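Two weeks with the Dodix hand grippers

24 August 2021

I signed up for the Dodix trial in February and the kit finally came this summer. Nnamdi Aliyu asked me to write down how it went before he decides whether to order a set, so this is mostly for him, but other people have asked too.

What you get

Dodix is a pair of grippers you hold in your hands. You do a chore with them, they record what your hands did, and the recordings go toward teaching a robot arm the same chore. The kit comes from Prornness, who also run the upload service. There is a charger, two cables, a small bag of spare fingertips and a printed guide of 39 pages. I read 5 of them and was able to start.

Setup

Pairing the left one took three tries. The right one paired the first time. After that the software asked me to open and close each hand slowly and then let me begin. You need a clear surface and decent light. I put a green sheet over the bed and pushed it up to the wall, which was good enough.

Folding

I chose cloth folding from the task list. Small cloths are fine. You pinch a corner, bring it over, let go and move on. The fingers hold thin cotton well but I had trouble picking up a single layer once the cloth was already folded. An old sheet underneath doesn't help, as it wrinkles and you end up pinching that too. Between folds I rest the grippers on either side of the cloth and check the corners.
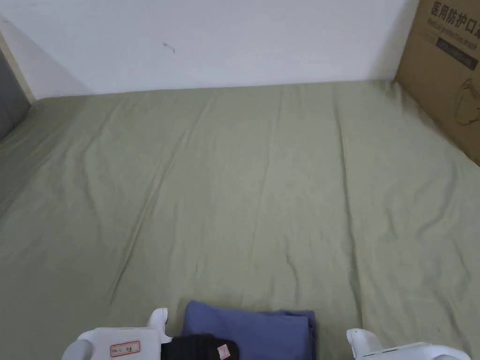

Battery and uploads

A full charge lasted me almost 100 minutes. The left hand always ran down first and I don't know why. Uploads were slow on my connection, so I let them run overnight. My total at the end of the trial was 3,716 recordings, though plenty of those are very short.

I wrote to support once about an upload that stuck. Suleiman Okeke answered the next morning and told me to clear the queue and send it again. It went through.

Would I buy it

For home use, no. My wrists were sore after an hour and the grips are a bit wide for me. For a small lab that wants a lot of folding data I think it's worth the money. Nnamdi, get the extra fingertips if you order, and try the Skosodow stand if they still sell it, as I had nowhere good to put the grippers while they charged.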